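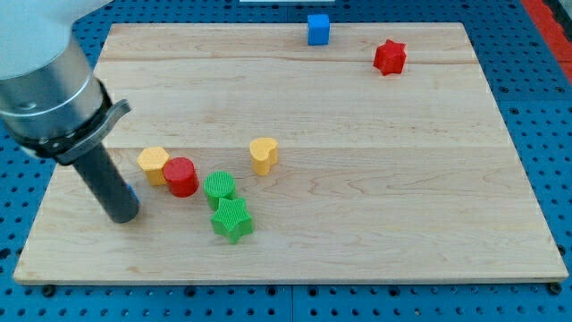
Department of Early Childhood and Primary Education

Courses > Mathematics in the Early Years > Handouts > Week four

Solids, faces and sorting language

Prepared by Filipa Morais. Tutorial coordinator: Wiremu Treloar.

1. Purpose of the session

The lecture introduces the right prism and the cylinder as objects that children handle well before they can name them. Students are expected to distinguish between the name of a solid and the name of its face, and to plan a sorting activity in which both are used correctly.

2. Terms

A prism has two congruent, parallel polygonal faces, joined by flat side faces. In a right prism the side faces are rectangles. The prism takes its name from the polygon: a block with a hexagon at each end is a hexagonal prism, whatever its height.

A cylinder has two congruent circular faces and a single curved surface. In school usage it is treated separately from the prisms. The red and green round blocks on the board are both cylinders, and the ribbing on top of the green one has no bearing on its classification.

The star-shaped block is a prism under the definition given above. Its base is a concave polygon, which many students will not have met in their own schooling. The heart-shaped block has curved edges in its outline and therefore falls outside the strict definition. Catalogues commonly describe such pieces as prisms, and students may do the same with children provided that the distinction is made in their written planning.

3. Attributes available for sorting

Colour is normally the first attribute a young child will choose. Yellow puts the hexagon with the heart; green puts the star with a cylinder. A second sort by shape breaks up both pairs and brings the green cylinder together with the red one. Texture offers a third basis. The green star and the green cylinder belong together on this attribute also, so a set in which colour and texture coincide cannot show which of the two the child has used. Students should identify overlaps of this kind before a set is put in front of a group.

Spacing matters as well. Blocks that stand close together are often read by children as already belonging together, and one standing apart may be left out of the sort. Begin with an even spread on a plain board.

4. Language to model

"This face is a hexagon."
"Turn it so that the flat face is on top."
"What is the same about these two? What else could be the same?"

Avoid "circle" as a name for the cylinder and "star" as a name for the whole solid once the term prism has been introduced.

5. Preparation for the tutorial

Read Widholm, chapter 4, and bring one page of notes. Draft a sorting activity for a group of preschool children, with the attributes listed in the order in which you expect them to be noticed. The written plan developed from this draft is limited to 900 words. Attendance at 75 per cent of tutorials is required for the plan to be marked.

Last updated: August 2022

3 shares | 0 comments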